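Pins, Patches and a Packed House: the Spring Swap Night

What a night! If you weren't at the swap on Friday, you missed the best turnout our collectors' circle has had since we moved into the Grostach hall, and I'm still grinning as I type this. The doors opened at 6:30, and by seven it was hard to get near the long tables for all the people bent over binders with their glasses pushed up on their foreheads.

For the newer members: we're mostly a patch crowd (fire, police, ambulance, a handful of hockey and curling people), but we've always had room for pins, challenge coins and the odd helmet shield. What counts is that you like the stories that go with the stuff. Bring one decent duplicate and you'll go home with something.

The big draw this time was the Zitham binder. Hermine Pichler brought the whole thing, all 605 patches, and let people turn the pages themselves. She started it with a single shoulder patch from the Zitham volunteer brigade, the old version with the crossed ladders, and she has been chasing the variations ever since. There's the one with the blue border and the one with the darker blue border, and yes, she'll show you under a lamp that they're different! My favorite was the junior brigade patch from the year they misspelled "Rescue." Most of those were pulled and restitched, and Hermine had only ever seen a photo of one until a letter came from a retired engine driver with the patch folded inside.

She traded just two pieces all evening. One went to a very happy first-timer who had driven in from Rorkov with a shoebox on the passenger seat, and I have a feeling we'll be seeing that shoebox again.

The charity table did very well too. We had the Rorkov River Rescue benefit patch (the orange one with the rope border) at $15, and the last one went before the coffee break. I know a few of you were counting on getting one, and I'm sorry we ran out. A second order is going in with the stitchers at Lüthi this month. Same design, but the backing will be iron-on this time, so if you're particular about having the first run, you'll want to ask around in the swap column. 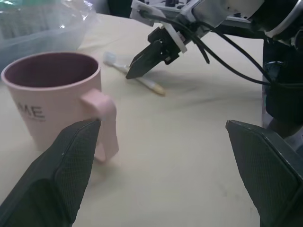
Coming Up: The Hockey Night Patch

Now to the part I've been dying to share. The Grostach fire and ambulance teams are playing each other again next February, and they've asked us to help with a commemorative patch for the jerseys! Both teams will wear the same design on the left shoulder, and every patch sold at the rink goes toward the burn unit's family lodging fund.

We have 3 designs in the running. The first is a plain shield with crossed sticks and an axe. The second has the old Grostach fire tower in silver thread on black, which looks terrific but costs more to stitch. The third is a round one with a puck at the center and both teams' initials around the rim. I've gone back and forth and I'm leaning toward the tower, but don't let me sway you. Sketches will be at the next meeting, and you can mark your pick on the sheet by the door.

A word on thread colors, as it came up more than once on Friday: the silver is a metallic, and metallics can fray in the wash. The players' patches may be done in light gray, with the metallic kept for the collector version. Hermine has worn both on a jacket for years and says the gray holds up much better.

Swap Column

Wanted: Lüthi valley mountain rescue, any year before the redesign. Will trade two of the Rorkov canal police, new on the card.

Wanted: anything from the Zitham harbor fireboat, even worn or cut down. Ask for Hermine.

Offered: a run of ambulance service rockers, top and bottom, sewn but clean. Would love to see them stay together.

Offered: binder pages, nine-pocket, more than I'll ever fill. Free to anybody starting out.

Please get your notices for the next column to me by the Friday before the meeting, and write "swap" on the envelope or in the subject line so they don't end up under my own pile of trades.

Contact the editor | Copyright Grostach Patch & Pin Circle | Back to top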